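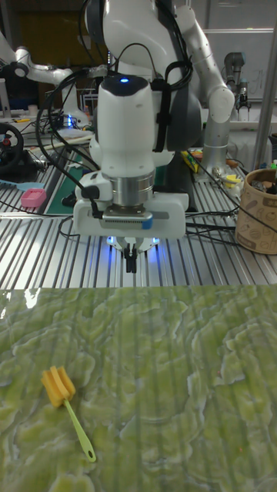 Showing the arm by hand is faster than any controller, Flasness maintains, and a person needs only one afternoon to learn it. Tineke Desmet of Lanivitz does not fully agree.

"By hand, you feel the weight of the arm and you become tired," she told me. "Then your examples become tired also."
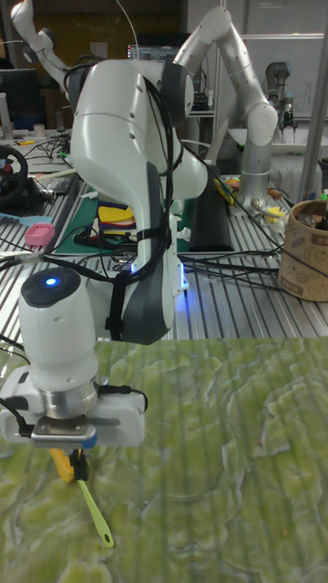 Her group has recorded 1012 demonstrations since December, the first 400 by hand and the others by remote control.

"With remote control I was very slow for 2 weeks," she said. "I pushed down too much."
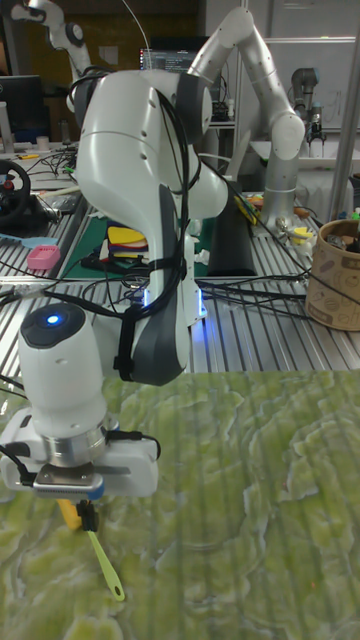

She now asks each new operator to do the same motion 3 times before recording starts. "I want to see a calm hand," she said.

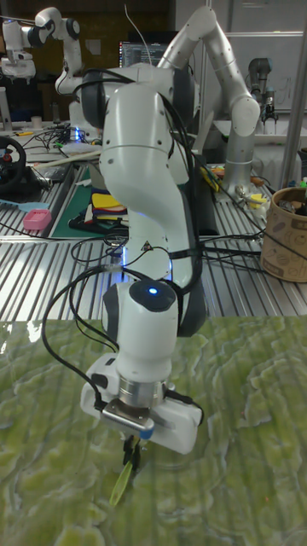

The object held low over the green surface.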